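Helavov shared workshop, build group
Minutes of the meeting held September 2, 2021

Present: Keyvan Karimi (chair), Waltraud Camenzind (minutes), Zlata Onyshchenko, Myroslav Zhuravel
Apologies: Sławomir Witkowska

1. Previous minutes
Accepted with one correction. The supply for the second arm is 24 V, as ordered.

2. Gripper
MZ has fitted the two-finger gripper and reset the closing limit in software. Default grip force stays at the lower setting until the finger pads have been compared. ZO asked for the limit to be written on the wiring sheet as well as in the config file. Agreed.
MZ reported play in the left finger rail when the arm is extended. To be shimmed before the next session.

3. Camera housing
ZO tabled the current state of the printed housing.
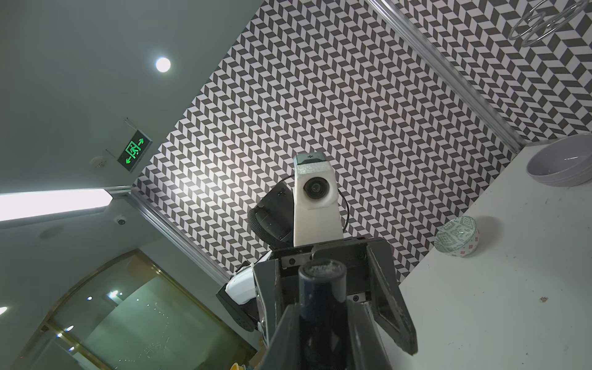

Fig. 1. Gripper closed on a dark cylindrical object; white printed camera housing behind.

KK considers the cable loop too generous and wants a clip on each side of the housing. ZO prefers a printed channel, as clips have come off before. ZO to print one channel in PETG for trial. The lens position is not to be changed until calibration has been repeated.

4. Grasp trials
Target is 200 grasps per object type, logged by hand in the shared sheet. Bowls are to be tried both upright and on their side. WC noted that the log has no column for orientation. WC to add it.

5. Costs
Spent to date: 319 euros. The Skorard quote for replacement servos was thought high. SW to ask Wotier for a price on 4 units.

6. Actions
MZ: shim rail, update wiring sheet
ZO: cable channel
WC: log sheet
SW: servo price

Next meeting: end of September, date to be circulated by KK.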